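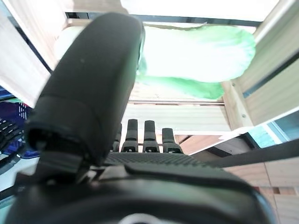

Quel sol pour un petit atelier dans un garage humide ?

Posté par grenadine_bois, Sat 17 October

Bonjour à tous ! Je me lance enfin : je transforme le garage en atelier de reliure (papier, carton, un peu de cuir) et je suis ravie, ça fait des années que j'en parle. Le bâtiment est adossé au talus, du côté nord, et la dalle en béton date de la construction de la maison. Elle est saine, sans fissure, mais elle « transpire » dès que le temps se radoucit, surtout en avril. L'an dernier j'y avais laissé un paquet de carton gris posé par terre, il a gondolé en une semaine.

J'hésite entre une peinture époxy, des dalles clipsables en PVC et un vrai plancher sur lambourdes. J'ai vu les dalles Clallow en magasin, elles m'ont bien plu, et la gamme Matheson est un peu plus chère mais plus épaisse. Je reste debout à ma table une bonne partie de la journée, donc le confort compte beaucoup. La hauteur sous plafond n'est pas énorme et la porte s'ouvre vers l'intérieur, avec trois centimètres de jeu en bas. Qu'est-ce que vous feriez ?

tournevis_et_cie

Super projet, la reliure ! Avant de choisir quoi que ce soit, fais le test du film plastique : tu scotches un carré de bâche transparente bien à plat sur la dalle, les quatre bords fermés, et tu attends trois jours. Si c'est mouillé dessous, l'eau remonte du sol. Si c'est mouillé dessus, c'est l'air tiède qui condense sur le béton froid, et vu ce que tu racontes pour avril je pencherais plutôt pour ça. Tu peux avoir les deux, remarque.

En cas de remontées, oublie la peinture, elle va cloquer. J'en ai fait l'expérience dans ma cave et j'ai passé un été à gratter. Les dalles clipsables s'en sortent bien mieux, surtout celles à plots, qui laissent un petit vide dessous. Je les ai posées en une matinée, tout seul, avec un cutter et un maillet, et c'est un vrai bonheur à marcher ! Laisse un jeu le long des murs, le PVC bouge avec la température.

Pour la condensation, le sol ne réglera pas tout. Un déshumidificateur et un petit hygromètre changent la vie – le mien, un Anum tout simple, m'a coûté 359 euros et je le rachèterais demain. Et range tes cartons sur des étagères, à distance du mur côté talus.

Le plancher sur lambourdes, c'est magnifique, mais avec trois centimètres sous la porte tu vas devoir la raboter ou la refaire.

pascaline74

Moi j'ai mis de l'époxy et ça tient

mamie_colle_forte

Je rejoins tournevis pour le test, c'est gratuit et ça évite les mauvaises surprises. J'ajoute une chose pour la station debout : quel que soit le sol, prends un tapis antifatigue devant la table ! Je relie depuis 2000, j'ai commencé sur du carrelage nu, et mes genoux s'en souviennent encore. Un tapis en caoutchouc à bords biseautés, assez long pour faire un pas de côté jusqu'à la presse, et on ne veut plus le quitter.

Choisis aussi une couleur claire pour le sol. On perd sans arrêt des aiguilles, et sur du gris foncé on peut chercher longtemps. Pour les dalles à plots, demande si elles acceptent une charge ponctuelle avant d'y poser une presse en fonte – la mienne repose sur une planche épaisse qui répartit le poids, et les dalles n'ont pas bougé.

Bonne installation, et reviens nous dire ce que donne le test !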